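Eleven Kitchens and a Bowl of Soup

I've moved 11 times since college, and I can tell you what I ate on the first night in every single place. Toast in Brestis. Cold noodles in Hutlow, standing up, with my coat on (the heating came on in January, three weeks after I did). In Achterberg it was soup, and that soup is the reason I'm writing this.

My neighbor there was a retired bus driver named Svatopluk Kolář, and he knocked before I'd even found my shoes. He had a pot in both hands and rang the bell with his elbow! We ate it on two boxes of books and he told me which shops to avoid. I still have the recipe, written on the back of a bus timetable for the old 893.

I've been a fan of small, plain kitchens ever since - the kind where supper is leftovers and you're glad of them.
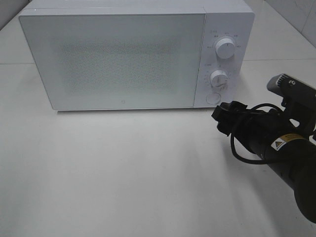
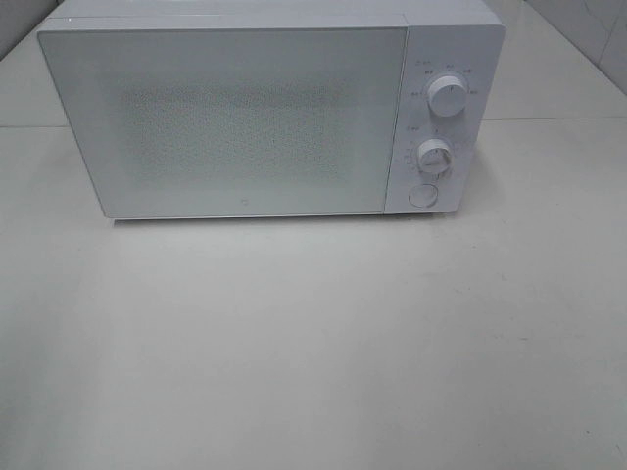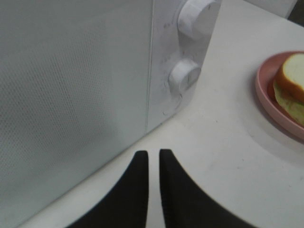
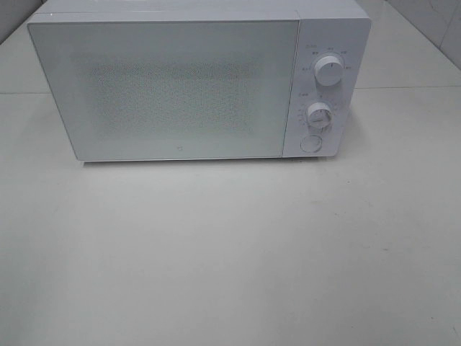

Plain white microwave, pale tabletop. Give me that and a bowl and I'm home.

What I Do on Night One Now

I've gotten better at this. The day before a move I make Svatopluk's soup, which is mostly potatoes, caraway and more garlic than you'd think is polite, and I freeze 3 tubs of it. One is for me, one is for whoever helps with the couch, and one goes next door.

The next-door tub scares me every time. When I got to Condholm I stood in the hallway for ages, rehearsing. The woman who opened up looked at the tub, looked at me, and asked if it had meat in it. It didn't, so in I went, and I stayed until eleven hearing about her sister's divorce.

She's coming over on 26th November. I'm making a double batch.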